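Buscar en el cuaderno
Buscar

Cuaderno de taller — julio, a primera hora

Vuelvo a escribir porque la última tanda me ha dado bastante que pensar y luego se me olvida todo. Estoy con los cuchillos de pan que nos pidió Noemi Fabbri para la cocina de Clillum, seis piezas iguales, y ayer se me torcieron dos en el temple. ¡Dos! Una la salvé entre las placas de aluminio cuando todavía estaba templada, la otra se quedó como un plátano y está colgada del clavo de la puerta.

Creo que la culpa es mía por desbastar demasiado antes de templar. Había dejado el filo muy fino, casi sin carne, y en una hoja tan larga eso se paga. Gil-soo Woo me lo había dicho la semana pasada y yo que sí, que sí, y luego hice lo de siempre. Para la próxima dejo el doble de material en el canto y ya lo quitaré con la banda de grano 60, aunque tarde más (y aunque acabe con los dedos quemados, que ya me conozco).

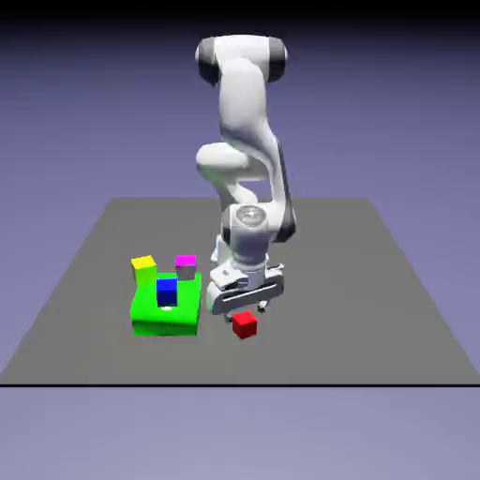 Revenido

El horno viejo engaña. Puse 200 grados en el mando y el termopar suelto, colgado a la altura de las hojas, llegó a marcar unos 349 al lado de la resistencia, una barbaridad. Con razón me salió azul la punta de la primera. He movido la rejilla al fondo y he metido una bandeja con arena debajo para que no pegue tantos saltos. Con eso el color ya me salió pajizo y bastante parejo, salvo cerca del talón, donde sigue más claro. Dos ciclos de dos horas, enfriando al aire entre uno y otro.

La lima patina en todas, también en la del horno malo, lo cual me mosquea. Ilaria, si pasas por aquí con el durómetro, mídemelas, porfa. Están envueltas en papel de periódico en el segundo cajón, con el número escrito a rotulador.

Mangos

Agata Fontana me trajo dos tablas de olivo de Pagano, preciosas, con una veta que da pena cortarla. Una tiene una grieta que llega casi hasta la mitad, así que de ahí saco solo cachas cortas, para los peladores. La otra está sana. La he pesado en la báscula de la cocina, 775 gramos, y lo apunto aquí para volver a pesarla dentro de un mes y ver si sigue perdiendo agua. Si baja mucho, ni la toco hasta otoño.

Para pegar voy a seguir con el epoxi lento. Probé el de Kellemix que le sobró a Viola Colombo y agarra bien, pero a los pocos minutos ya no me dejaba recolocar el pasador y acabé con la cacha un pelo girada — se nota con la uña, no con la vista. A lo mejor en invierno, con el taller frío, me da más margen.

Pendiente

- Cambiar la banda gastada de la lijadora, que ya solo calienta.
- Taladrar las espigas ANTES de templar. Lo pongo en mayúsculas por algo.
- Preguntar a Noemi si quiere el dentado ancho o el fino; en el dibujo no queda claro.
- Colar el aceite, tiene cascarilla en el fondo.
- Devolverle a Gil-soo la mordaza pequeña.

Mañana corto la séptima hoja, para reponer la del clavo.

Este sitio utiliza cookies propias para recordar tus preferencias. Aceptar | Más información

© Taller Flalora · Contacto · Volver arriba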